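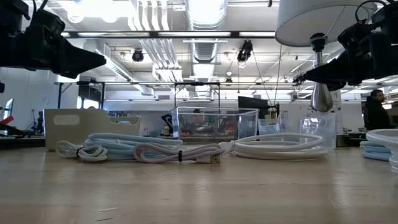
Search this list All messages Go

Tratgate Small Homes list
Subject: Re: Has anyone tried the Grisum method?
From: Halima Kimaro
Date: 02/11/2023

Lilian Shemweta wrote:

> Hi all,
>
> I've finished the Grisum course and I'm a convert. The idea is
> that you can't manage what you can't see. Everything you own goes
> into clear containers, you get rid of your closed boxes and drawers
> as far as you can, and you do a "walk-past" every evening where you
> just look at your things. If you walk past something for 12 weeks
> and don't reach for it, out it goes.
>
> I spent $567 on the whole setup, course included, and I've already
> found stuff I would have bought again. They say most people make
> their money back within the year. My apartment feels twice as big.
>
> Tumaini says the shelves from Odera fit the Grisum sizes almost
> perfectly if you're on a budget.
>
> Has anyone else here tried it? Would love to compare notes!
>
> Lilian

Lilian, I'm glad you like how the apartment feels, and I mean that. I've been on this list long enough to have a reputation, so you can probably guess the rest.

I did the free part of the Grisum course in August, the emails and the first two videos. I didn't pay for the remainder. I also borrowed the workbook from Ruwan Kodikara, who had paid, and read it over a weekend. So take this as coming from someone who has seen maybe half of it. If the good stuff is all in the other half, tell me and I'll eat my words.

First, the money. "Most people make their money back within the year" comes straight from the sales page, and I wrote to them to ask where it came from. I got a friendly reply that sent me back to the sales page. Who are most people? How did they add it up? If I find a roll of tape and don't buy a roll of tape, I've saved the price of a roll of tape. To get back $567 I'd have to be on the edge of buying a whole lot of things I already own, and if that's my life then my trouble is at the store and I could fix it with a shopping list. Did you write down what you found? I'd like to see the list, if you kept one. I'm not trying to be mean. It's the only way any of us would know.

Second, seeing things. I'm not against clear bins. I own some, I've owned them for years, and they're good for particular jobs. Anything with an odd shape does well in one. You can tell a lamp from a waffle iron through the side of a box without pulling the lid off, and you can see which end is the fragile one.
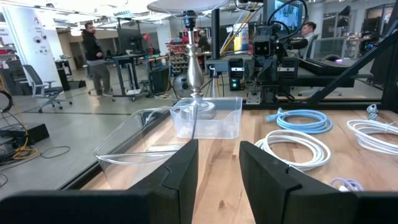

A silver table lamp in a clear container, with a bigger, shallow clear bin nearby.

But small stuff is another matter. Put batteries, fuses, picture hooks and spare keys in a clear bin and what you see is the layer against the plastic. The rest is exactly as hidden as it was in the shoebox. The workbook's answer to this is more bins, smaller ones, and guess who sells those. Ruwan ended up with little boxes inside medium boxes inside a big box, every one of them transparent, and he still had to tip the lot out on the bed to find a fuse.

And there's a thing that happens with clear bins that I never see mentioned by the people selling them. After a while you stop looking. For the first couple of weeks I noticed everything on my hall shelf. By the end of the month it was wallpaper. I had a bottle of fabric glue in plain view at eye level and I went out and bought fabric glue. So much for "you can't manage what you can't see."

Nilmini Navaratnam made a related point on this list a while back, and I went and dug it up, as it's better than anything in the workbook:

> When I moved into the studio I had open shelves everywhere and I
> was tired all the time. I thought it was the job. Then I hung a
> curtain over the shelves and felt better the same evening. I know
> where my things are. I don't need them looking at me while I eat.
>
> Nilmini

I think she's right, at least for people like her and me. Some people relax when it's all on display and some people can't. A course that has one answer for everyone is going to be wrong for a big share of them. Nilmini lives in one room. If she followed the book she'd be doing her evening walk-past from the bed.

Which gets me to the 12 weeks, the part I object to most.

Twelve weeks from what? If you start in August, your winter coat is out the door before it gets cold. The workbook has a box on the side of the page that says to "use common sense with seasonal items," fine, but then it's the common sense doing the work and I had that already. What about the things you need rarely and badly? A plunger. The good first aid kit. The folder with the lease in it. My mother's big pot, used for three family dinners a year, and if I didn't have it I'd be making the rice in batches and apologizing. 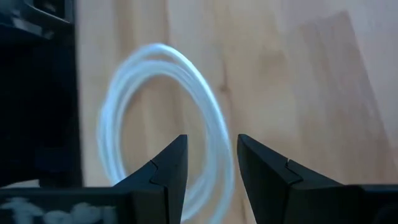 Tumaini Lema told me he got rid of his sewing machine under the same kind of rule - a different course, same rule - and then paid to have pants hemmed until he gave in and bought another machine, a worse one. He says he doesn't regret it. I regret it for him.

I'd go further and say that the rule tests the wrong thing. It asks whether you touched the object. The question I care about is what it would cost me, in money and hassle, to be without it on the day I need it, against what it costs me to keep it. A plunger takes up a corner behind the toilet. A treadmill takes up half a living room. Those shouldn't be judged by the same clock.

Third, "twice as big." I believe you that it feels that way. Mine felt that way too after I did the closet, and I hadn't bought anything. I had thrown out a lot of junk and mopped the floor. My question for anyone who has done one of these programs is how much of the good feeling was the program and how much was the fact that you spent a weekend cleaning. I've now done a version of this with 3 different books (I know, I know) and each time the first week was wonderful. Each time it had drifted back by spring. The drifting back is what I'd want a course to deal with, and as far as I can tell the Grisum answer is the evening walk-past, meaning you'll keep it tidy by remembering to keep it tidy.

On the Odera shelves - Tumaini, please measure before you tell people they fit. "Almost perfectly" cost me a return trip on the bus with a long flat box. The shelf was fine. The large Grisum bin stuck out past the front edge just enough to catch my hip every time I came out of the bathroom. The medium ones are all right. If your wall has a baseboard you lose a bit more depth, and that's what did it for me. The Melo shelves are deeper and uglier and they hold everything. I got mine secondhand from someone in the next building who was glad to see them go.

Since I've complained this much I should say what I do, and you can all take your turn picking it apart.

I keep a sheet of paper taped inside the closet door. It has the shelves down the side and what's on each one, in pencil. When I move something I rub it out and write it in again. It's ugly and my sister laughs at it. It takes me under a minute to find things and I don't need to be able to see them. Half of it is in shoeboxes. I've kept it going for 5 years, roughly, through a move, and I can't say that for anything I ever paid for.

I go through one shelf when I feel like it. There's no schedule. If I pick something up and can't remember why I have it, I put it by the front door and see if it bothers me. If somebody visits and wants it, great.

Will this work for you? I have no idea. It suits someone who lives alone and doesn't mind pencil. With kids in the house the sheet would probably be fiction by dinner time. I'm not going to tell you that most people get their shoeboxes back within the year.

So, Lilian, a few things I'd really like to know, if you have the patience for me. Was the paid part different from the free part, or longer? Do they say anything about sharing a home with someone who didn't sign up? Ruwan's wife would like a word on that one. And would you write back here next August and tell us how it looks? I'd trust that a lot more than I'd trust the sales page, whichever way it comes out. If it's still working I'll say so on the list in capital letters.

One small practical thing for anybody who is buying clear bins anyway. Check that the lids from one size don't almost fit the next size up. Mine do, and I've put the wrong lid on and picked the bin up by it more often than I'd like to admit. A dot of nail polish on the lid and a matching dot on the bin took care of it.

Halima

P.S. Ruwan wants it known that the workbook is available to whoever asks next, and that he isn't taking it back.

Contact the list owner | Copyright Tratgate Small Homes list and the authors of the messages | Back to top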